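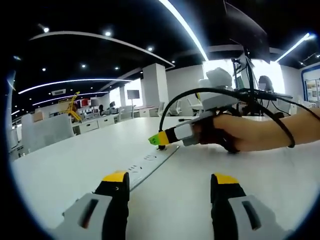
Meteor showers talk, library evening group
Notes v.3, Ilham Tuhumury
DON'T READ THESE OUT. Glance only.

Start (2 min)

Thank Ruth for the intro. Water. Check the back row can hear.

Hands up who's seen a shooting star. Then hands up who's seen one on purpose. Fewer hands, always.

Say up front: tonight is showers, the streaks in the sky. Rocks you can pick up was Neville Ashworth's talk in October, he's better at it than me, ask him at the break.

Slide 1, title. Skip fast.

Slide 2, what's a shooting star

Bit of dust or grit hitting the air very fast. Most of them sand grain size, some pea size. Burns up way over our heads, 50 to 70 miles up. People always think it came down behind the barn. It didn't. Tell the Markberg farm story if they look friendly, guy out with a flashlight till dawn.

The glow is mostly hot air plus stuff boiling off the grain. Don't get into ionization unless asked.

Slide 3, why showers

Comets are messy. Ice and dust, come in near the Sun, ice turns to gas, dust comes off, dust spreads out all along the orbit. Earth goes through the same trail same time each year. So same shower each year.

Snow through a windshield bit. Flakes seem to come out of one spot ahead of you. That spot = radiant. Shower is named for whatever constellation the radiant sits in. Perseids, Perseus. Leonids, Leo. Geminids, you get it.

(Pause here. Somebody asks about the planes. Planes blink.)

Slide 4, the odd one

Geminids. Mid December. Parent isn't a normal comet, it's Phaethon, classed as an asteroid. Goes closer to the Sun than Mercury does. Why it has a dust trail at all is still being argued about, say so, don't pretend. Slower than Perseids, often bright. We had a big moon in the way this year, so if you went out and were let down, that's why.

Slide 5, coming up

Quadrantids. Peak night of January 3 into 4. Named for a constellation that isn't on the charts anymore, Quadrans Muralis, people like that. Radiant up near the handle of the Big Dipper. Very short peak, few hours. Miss it and you've mostly missed it. Moon sets in the middle of the night so the hours befor dawn are dark. Good.

Parent body probably 2003 EH1. PROBABLY. Last time I said definitely and Ashok caught me.

Slide 6, the rate thing, go slow

The number in the news is ZHR. Zenithal hourly rate. Means: perfect black sky, radiant straight overhead, one person looking. None of you have that. I don't have that. If the paper says a hundred an hour, from the Zoltisico parking lot you might get 5. From the ridge a lot more. Don't promise a number!!

Slide 7, storms

1833 Leonids. People woke up the whole street. Some thought it was the end of the world. Read the diary bit if time, it's on the yellow card. Then 1966, and the good years around 2001. Every 33 years or so the parent comet comes back, Tempel-Tuttle, but no guarantee of a storm. Ask if anyone here saw 2001. Maribel did, let her talk, cut her off nicely at 2 minutes.

Slide 8, how to watch

Lie down. Reclining chair or a pad. No telescope, no binoculars, you want the whole sky.
Eyes need 20 or 30 minutes in the dark. One look at a phone and you start over.
Don't stare at the radiant, look off to the side, trails are longer there.
More clothes than you think. Then another layer. Hat.
After midnight is better. Our side of Earth is facing forward by then, like bugs on the front windshield and not the back. (2nd windshield joke, drop one?)

Slide 9, counting

If they want to do something useful: write down time out, time in, how much cloud, how many meteors. Mark which ones trace back to the radiant and which don't. Faintest star you can see. Zero is a fine result, send the zeros too.

Our own log is up to 3,000 meteors, some 90 nights. Maribel Zapata has the binder. Old pages from the Mac Suibhne field still need typing up, sign up sheet by the door.

Slide 10, next outing

Cestavel overlook, Quadrantid night. Gate open late, red lights only, park nose out. If it's cloudy Ashok Gautam sends the email by supper. No email = we're on.

Questions, likely ones

Can you hear them? People say so. Sound from that high takes minutes, so a hiss at the same moment is odd. There are ideas about it, radio waves, light heating things up. Not settled. Real fireballs can boom, later.

Will one hit me? Shower grains don't reach the ground.

Colors? Partly what the grain is made of, partly the air, partly speed. Green is common to report. Be careful here.

Can I photograph it? Wide lens, tripod, long exposures, keep shooting. Send them to Ruth Garside, she did hers that way.

Satellites? Slow and steady, cross the sky in minutes. Meteor is gone in a second.

If running over: drop slide 7 diary, drop the sound question, KEEP slide 8.

Handout is dated December 27, 2019, the older one has the wrong moonset, bin it if you see any.

Projector clicker sticks. Press twice.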